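Okay, hello. Can everybody hear me at the back? Good. (Wait for the thumbs up. Ask for the hall lights to go down a little.)

I was asked to talk for twenty minutes on audio Scripture and what our church has been doing with it, and I should say up front that I'm a retired bus dispatcher. I got into this because I had a van and a free Thursday.

Start with my mother-in-law. She knew half the Psalms and never read one of them off a page. She learned them by ear from her own grandmother, standing at a stove. When we gave her a large-print Bible for her birthday she said thank you very nicely and put it on a shelf. When we gave her a little player with the Psalms on it she wore out the button. I think about that button a lot.

So, the project. We call it the Listening Table, and it began in Flasville with one shelf of players in the church hallway. You borrow one, you take it home, you bring it back when you feel like it. We had 100 players to start with, all loaded with the New Testament and the Psalms. People took them faster than we could charge them, and we had to run an extension cord out of the pastor's study, which he was very gracious about.

(Pause here. Hold up the player. Press play – Psalm 121, first two verses only. It is loud, turn it down first!)

We lend in four languages now. Abbas Azimi did the asking around for us, going to people after the service and finding out what they spoke at home, which was often a different thing from what they spoke to us over coffee. I had assumed English would be fine for nearly everybody. I was wrong by a mile. One man told Abbas he understood every word of my English prayers and felt none of them. I've prayed shorter since.

Last year we made 313 loans. A loan is one player going out the door once, so some families are in there several times, and please don't go home and tell your church we reached 313 households.
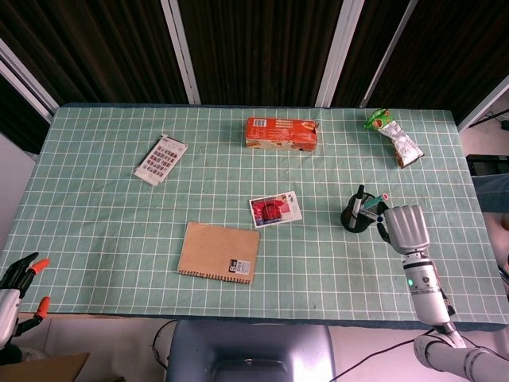 Flasville, 28 February 2024

Second half. Drink some water.

I want to talk about listening groups, as the players alone only get you so far. A group is four to ten people, one player, and somebody who is willing to press pause. We listen to a chapter. Then we listen to it again. Then we ask what people heard, and we let it be quiet for as long as it needs to be. My first evening leading one I filled every silence with my own voice, and Banafsheh Nouri took me aside afterward and told me, kindly, that I had preached three sermons and asked one question. I wrote that on the inside cover of my notebook.

What does a good evening sound like? Somebody says, "Play that bit again." That's it, really. We did Mark chapter 5 with a group in Adel and they wanted the woman in the crowd four times over. One lady said she'd heard that story in church all her life and had always thought it was over in a second, and now she noticed how long Jesus stood there waiting for her to speak.

(If running late, skip to the costs.)

Reading classes. I get asked whether audio makes people lazy about learning to read, and I can only tell you what I've seen. Two people from the Adel group asked for reading lessons after a few months, and they wanted to start with Mark because they already knew how it went. Panagiotis Vukčević teaches them on Monday evenings. He lets them listen and follow the line with a finger, and he won't be hurried. If you want to hear about the teaching side, grab him at the break, he's much better on it than I am.

Costs. We spent $1,334 on replacement players and batteries, and $453 on printing the little guide cards. The printing came in higher than I'd planned – we had to do one language over again when a verse number went wandering. Get a native speaker to check your cards before they go to the printer. Then get another one.

What's next for us is Stitau, starting in March. There's a small fellowship there meeting in a home, and they've asked for six players and someone to come and lead the first few evenings. Esmaeil Soltani has said yes to the driving. We still need a second leader, so if your Thursdays are open, come and find me.

Questions now. Leave ten minutes. Repeat each question into the microphone so the folks on the side can hear it.

Close with Romans 10:17, read slowly, and then pray. Sign-up sheet is by the coat rack.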